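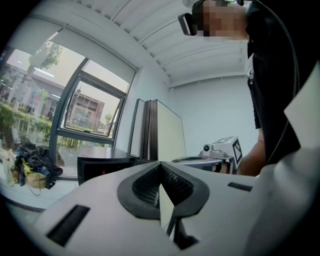
*Leaning in over the work, as most of us do sooner or later.*

# The Right Height for a Table

My grandmother had a kitchen table that everybody in the family complained about. It was too low to chop at and too high to roll dough on, unless you happened to be my grandmother, who could stand at it from breakfast until the dishes were done and never once put a hand to the small of her back. When the table came to me I lasted one winter. By February I had sawed four blocks from an old fence post and set the legs up on them, and I felt as guilty about it as if I'd painted over her portrait.

I told this story to Piyumi Saha when I visited her furniture shop in Tirnulura, and she laughed and took me straight to the back to see her own blocks. She keeps a whole crate of them, in maple mostly, left over from years of making tables taller for people who had put up with short ones. "They come in asking for a new table," she told me, "and I ask them to go home and try two phone books first." (She does sell tables too, I should say, and lovely ones.)

Her usual advice is to stand up straight in the shoes you work in, let your arms hang, and bend your elbows. For chopping and sorting, the top should sit a little below the elbow. For kneading or planing, where you want your weight behind your hands, go lower still. Fine work goes the other way, up toward the chest, so your eyes can get close without your neck having to carry them there. Watchmakers have worked this way for generations, and it does look odd the first time you see it, a grown man with his chin practically on the bench!

The trouble is that a household has one table and several sets of elbows. Nuwan Seneviratne, a retired school carpenter who lives two streets over from the shop, got around this by building a platform for his wife, who is a good deal shorter than he is. It slides under the counter on a pair of drawer runners. He was so pleased with it that he made one for each of his daughters, and one of them uses hers as a plant stand, which he has decided not to mention.

There are tables that crank up and down, of course. Piyumi has a Mondis in the window, priced at $2,344, and it is a handsome thing with a brass handle I couldn't leave alone. I turned it up and I turned it down, and I thought about it the whole drive home.

But I still have the fence post blocks. I did finally sand them last fall and give them a coat of oil, and my sister, visiting, set down her bag and leaned on the table with both palms flat and asked when I'd had it fixed. Then she started peeling the potatoes.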